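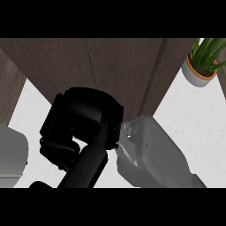
Greifer und Roboterarm unter einer dunklen Holzfläche, rechts oben eine Topfpflanze. Darstellung aus einer Simulation.

Neue Prüfregeln für Haushaltsroboter: Simulation muss künftig dokumentiert werden

Grollham - Wer Haushaltsroboter über den Verband Plurura prüfen lassen will, muss künftig offenlegen, wie die Geräte vorher am Rechner getestet wurden. Das sieht der Leitfaden Urkus vor, den der Verband am Freitag in Grollham vorgestellt hat. Er umfasst 13 Regeln und gilt ab Juli für alle neuen Anträge. Laufende Verfahren werden nach den alten Vorgaben zu Ende geführt.

Bisher genügte es, die Zahl der Testläufe und den Anteil der gelungenen Versuche anzugeben. Nach Angaben des Verbands ließen sich die eingereichten Werte dadurch kaum vergleichen. Manche Hersteller zählten einen Lauf schon als gelungen, wenn der Greifer den Gegenstand berührt hatte, andere erst nach dem Abstellen am Zielort. Abgebrochene Läufe tauchten in einigen Unterlagen gar nicht auf.

Künftig sind mindestens 4000 simulierte Läufe je Aufgabe vorzulegen. Für jeden davon muss festgehalten sein, welche Szene geladen war, wo der Roboter stand und mit welchem Abstand er sich an Möbeln und Wänden bewegte. Berührungen zwischen Arm und Einrichtung sind auch dann zu melden, wenn die Aufgabe am Ende erfüllt wurde. Die Schwelle für die Meldung legt der Hersteller vorab fest und darf sie während der Testreihe nicht mehr ändern.

„Uns lagen Unterlagen vor, in denen der Arm regelmäßig an der Schrankkante hängen blieb, und in der Zusammenfassung stand davon kein Wort“, sagte Pravesh Mthembu, der die Arbeitsgruppe für den Leitfaden geleitet hat. In einer der Testreihen habe man beim Nachrechnen 1609 Läufe mit Kontakt zu Möbelstücken gefunden. Den Namen des Herstellers nannte er nicht.

Ein eigener Abschnitt betrifft die Auswahl der Gegenstände. Flaschen, Dosen und Geschirr müssen in verschiedenen Lagen vorkommen, also auch liegend oder gekippt. Außerdem ist anzugeben, welche Masse und welche Reibung im Modell hinterlegt sind. Werte, die allein für ein besseres Ergebnis gewählt wurden, führen zur Rückgabe des Antrags.

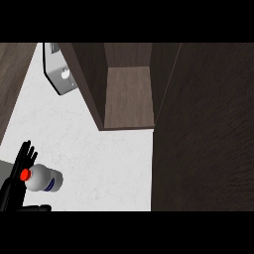 Ersetzt die Simulation künftig die Prüfung am echten Gerät?
Die Prüfung am Gerät bleibt Pflicht, die Simulation entscheidet nur über die Zulassung zu diesem Termin.

Geregelt wird auch der Umgang mit Bildmaterial. Wer dem Antrag Bilder aus der Simulation beilegt, muss sie als solche kennzeichnen und den zugehörigen Lauf nennen. Nachträglich aufgehellte oder bereinigte Bilder sind nicht zulässig. Ansichten, in denen Möbel den Arm teilweise verdecken, dürfen verwendet werden, müssen aber durch eine zweite Kameraposition ergänzt werden.

Die Protokolle sind 5 Jahre aufzubewahren - dazu gehören die Szenendateien und die verwendete Softwareversion. Der Verband will stichprobenweise einzelne Läufe auf eigenen Rechnern wiederholen. Weicht das Ergebnis deutlich ab, bekommt der Hersteller Gelegenheit zur Stellungnahme, bevor über den Antrag entschieden wird.

Beim Hersteller Mabaso, der in Grollham Greifarme für Küchen und Pflegeeinrichtungen entwickelt, stößt der Leitfaden überwiegend auf Zustimmung. Die Pflicht zur Meldung von Berührungen sei überfällig gewesen, teilte das Unternehmen mit. Kritisch sieht man dort den Aufwand für die Archivierung, vor allem bei kleineren Betrieben. Mabaso hatte vorgeschlagen, nur fehlgeschlagene Läufe vollständig zu speichern. Die Arbeitsgruppe lehnte das ab.

Offen ist noch, wie mit Robotern verfahren wird, die nach der Auslieferung neue Aufgaben lernen. Dazu soll ein Anhang folgen. Einen Termin gibt es nach Auskunft von Mthembu bisher nicht.

13-mal geteilt | 3 Kommentare

werkbank_nord
Gut, dass endlich die Abbrüche mitgezählt werden. Bei uns in der Firma gab es darüber jedes Mal Streit.

Hedda K.
Und wer legt fest, was „deutlich“ abweicht? Im Text steht dazu nichts, im Leitfaden hoffentlich schon.

tomsen
@Hedda K.: Müsste in Regel 9 stehen, da gibt es eine Tabelle je Aufgabentyp. Mich stört eher, dass jeder seine Kontaktschwelle selbst wählen darf. Dann nimmt man sie eben hoch genug.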